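4 Inbetriebnahme des Raumluftbefeuchters Plukport 198

4.1 Aufstellort wählen

Das Gerät ist für geschlossene, beheizte Wohnräume bestimmt. Es ist auf einer ebenen, tragfähigen und wasserunempfindlichen Fläche aufzustellen.

1. Halten Sie zu Wänden, Vorhängen und Heizkörpern einen Abstand von mindestens 72 cm ein.
2. Richten Sie den Nebelauslass in den freien Raum. Elektrische Geräte, Bücher und Musikinstrumente dürfen nicht im Nebelstrom stehen.
3. Führen Sie das Netzkabel so, dass es weder gespannt noch geknickt wird und keine Stolperstelle bildet.

VORSICHT: Das Gerät darf nicht auf Teppichboden betrieben werden. Die Lufteinlässe an der Unterseite werden dabei verschlossen.

4.2 Wassertank füllen

1. Schalten Sie das Gerät aus und ziehen Sie den Netzstecker.
2. Heben Sie den Tank am Griff senkrecht ab und drehen Sie ihn um.
3. Öffnen Sie den Tankverschluss gegen den Uhrzeigersinn.
4. Füllen Sie kaltes Leitungswasser bis zur oberen Markierung ein. Bei hartem Wasser ist die Entkalkungspatrone Igwe einzusetzen (siehe Abschnitt 6.3).
5. Schließen Sie den Verschluss handfest, trocknen Sie den Tank außen ab und setzen Sie ihn wieder auf.

Hinweis: Duftöle, Essig und sonstige Zusätze dürfen nicht in den Tank gegeben werden. Schäden durch Zusätze sind von der Gewährleistung ausgenommen.

4.3 Erstes Einschalten

1. Stecken Sie den Netzstecker ein. Die Betriebsanzeige leuchtet weiß.
2. Drücken Sie die Taste EIN/AUS. Bis zum Austritt des ersten Nebels vergehen etwa 100 Sekunden.
3. Stellen Sie die gewünschte Luftfeuchte ein. Die Werkseinstellung ist für die meisten Räume geeignet.

Erscheint die Anzeige E2, ist der Tank leer oder nicht vollständig eingerastet.

4.4 Umgebung des Geräts
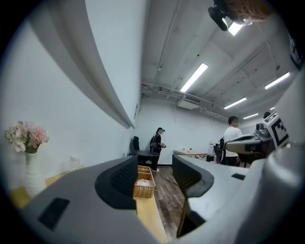
Der Nebel muss sich vollständig in der Raumluft auflösen, bevor er eine Oberfläche erreicht. Prüfen Sie nach einer Stunde Betrieb mit der Hand, ob sich auf Möbeln in der Nähe Feuchtigkeit niedergeschlagen hat. Ist dies der Fall, wählen Sie eine niedrigere Stufe oder einen höheren Aufstellort. Besonders zu beachten sind saugfähige Gegenstände: Ein kleiner Korb aus Weidengeflecht auf einem Holztisch, wie er hier abgebildet ist, nimmt Feuchtigkeit auf und kann bei dauerhafter Einwirkung stockfleckig werden. Solche Gegenstände sind außerhalb des Nebelstroms abzustellen.

4.5 Außerbetriebnahme

1. Ziehen Sie den Netzstecker.
2. Leeren Sie Tank und Wanne vollständig aus.
3. Lassen Sie alle Teile an der Luft trocknen, bevor Sie das Gerät einlagern.

Restwasser ist auch bei kurzen Betriebspausen zu entfernen.

Resura Haustechnik | Kundendienst: Durchwahl 519 | Alle Rechte vorbehalten | Nach oben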